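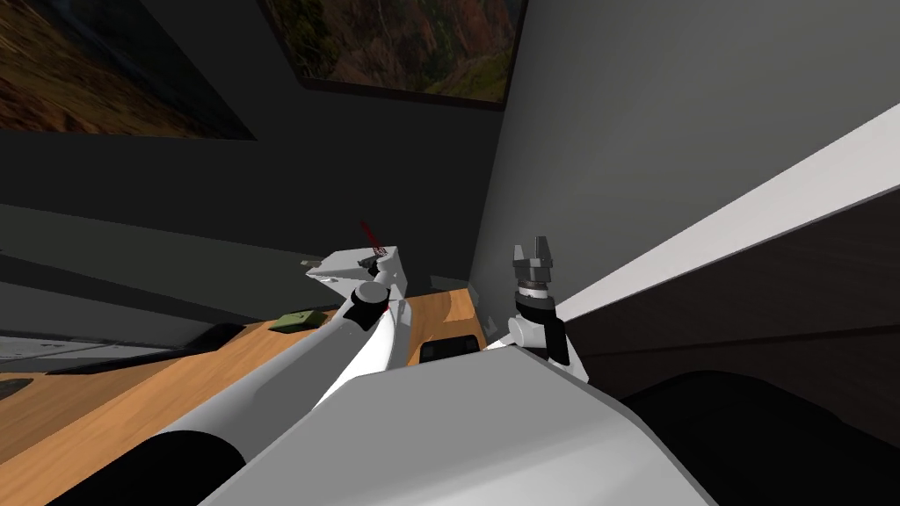
*From the Jurkavthorpe Allotments newsletter, December issue. Words by the seed swap table.*

What a seed swap that was! We put out 200 packets at ten in the morning and by lunchtime there were more on the tables than when we started, which is exactly how it should go. People came with envelopes, jam jars, old film pots and one very full biscuit tin of runner beans -- speckled purple, saved on the same plot for 30 years and still climbing like mad every summer.

The tomatoes went first, as they always do. If you missed out on the little yellow ones, ask again in spring, as several plots are growing them on and there will be spare seedlings. The squash corner was a joy too. I came home with three kinds I have no room for and I'm not a bit sorry.

A few of you asked about keeping seed through the winter. Dry, dark and cool is all it needs. A paper envelope inside a lidded tin does the job nicely, and do write the name on it straight away, even if you're sure you'll remember. (I have a whole jar marked "nice lettuce".) Parsnip seed is the fussy one. Sow it fresh and don't bother hanging on to it for a second year.

Our friends from the Wastero plots walked over with leeks, garlic and a huge flask of soup, and they've invited us back for their potato day in the new year. They're hoping to have 'Tidis' again, a lovely waxy one their members have been passing round, so bring egg boxes for carrying your tubers home. It's worth the walk for the cake alone!

Leftover packets are in the blue tin on the shelf in the shed. Help yourselves, and put something back if you can. We're still short of flowers -- cosmos, marigolds, sweet peas, anything for the bees -- so if you have seed heads standing on your plot, shake them into a bag before the wet gets to them.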